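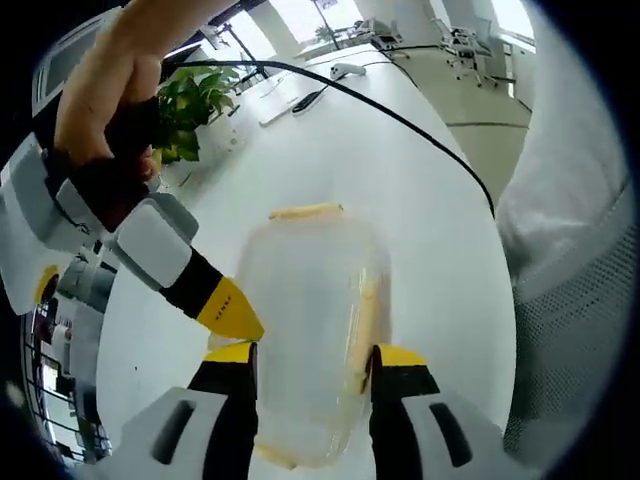 Translucent container with yellowish residue on the walls, on the white table.

Stained containers FAQ
Last update 22/01/2024, Mohit Dixit

Quick answers, same stuff people keep emailing. Covers the clear plastic tubs and jars we sell at Sulleck, but most of it goes for any plastic food container.

Why is there yellow on the inside?
Usually oil plus a strong color. Curry, turmeric, mustard, tomato with a lot of oil. Frosted walls grab it worse than smooth ones. The base and the sides are the usual spots.

Is it a smear or a stain?
Rub with a dry paper towel first. Comes off on the towel = residue, just wash it. Towel stays clean = stain, keep reading.

How do I get residue off?
Scrape out what you can. Squirt of dish soap straight on the plastic, no water yet. Spread it with your fingers, leave 5 minutes, then warm water and a soft sponge. Rinse. If it still feels greasy do it agian.

And a real stain?
Baking soda and a little water, thick paste, leave overnight. Sunlight works too. Put the washed tub on a window sill, open side up, couple of days. Turmeric fades the best, tomato is slower.

Can I use bleach?
Please don't. Not on anything that holds food. We get tubs sent back cloudy every November after the holiday cooking.

Steel wool?
No. Scratches hold more color than the stain you started with.

Dishwasher?
Top rack only for the Wudeo tubs. Lūse jars hand wash only, the lid warps. Scrape first either way, oily bits get moved around and end up on everything else.

How hot can the water be?
Hot tap is fine. We say 80 degrees F at the low end, cooler than that and the grease just sits there. No boiling water.

The rim and lid went yellow too. Normal?
Depends. Some of ours are sold with a pale yellow rim or lid, so check the product page before you scrub for an hour. If yours was clear when you got it, that's staining or age. Old toothbrush and soap around the edge.

Still smells after washing?
Leave it open. Crumpled newspaper inside overnight helps. Don't stack it with the lid on while its damp.

Where should I put it to dry?
Any hard table or counter you can wipe down. Keep it off bare wood and away from phones, remotes, papers. Yellow oil gets on things. Upside down on a rack is best.

When do I give up?
Cracks, sticky feel that won't wash off, or a lid that won't seal. Color alone is no reason to toss it. Use it for screws or buttons if you hate looking at it.

Do you sell spare lids?
Yes, Wudeo sizes 5 and 19 only. Lūse lids are out of stock, no date yet.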